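The sim that wouldn't hurry up

Gundthorpe, a Saturday, rain. Upstairs over a tile shop, two people and a planner that keeps changing its mind.

Hryhorii Kobzar writes the planner. Kwabena Frimpong writes everything that tells him it's wrong. The product is called Sarpong – named after a street, I think, I didn't get it down properly – and its job is to work out how an arm should reach for something long and awkward without clipping whatever stands near it. Garden tools, mostly. Dirutberg, the firm paying for it, sells to hire depots.

No arm today. Just screens. Kobzar runs the same query 200 times overnight with the start pose nudged, then reads the failures over breakfast. He prefers the failures. "A pass tells me the seed was kind," he says. Frimpong disagrees, loudly, from the kettle.

The row this week is over collision margins. Five centimetres and the planner gives up in tight corners. Two and it goes sailing through, lovely smooth paths, every one of them a bit too close for a depot manager to watch. Kobzar wants the margin to shrink as the hand gets near. Frimpong wants it fixed and logged, becuase a moving margin is a pain to test. They've been at it since May.

Then perception. Flurnness, their pose estimator, gets long thin shapes mostly right and their roll mostly wrong. Ticket 2912, still open. A handle turned a few degrees out and the planned grasp slides off line. So a lot of the tooling is for staring – pause, orbit, step back one tick, look again.

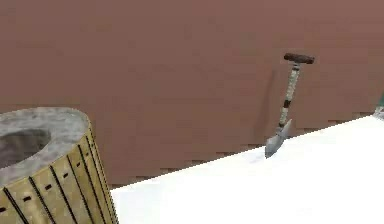 Why plan around a shovel in simulation first? A bad path costs a few seconds of computer time, and the same path on a real arm can cost a gripper and a morning.

By four Kobzar has his shrinking margin in a branch. Frimpong has wrote three tests against it already. One passes. They order chips and start on the other two.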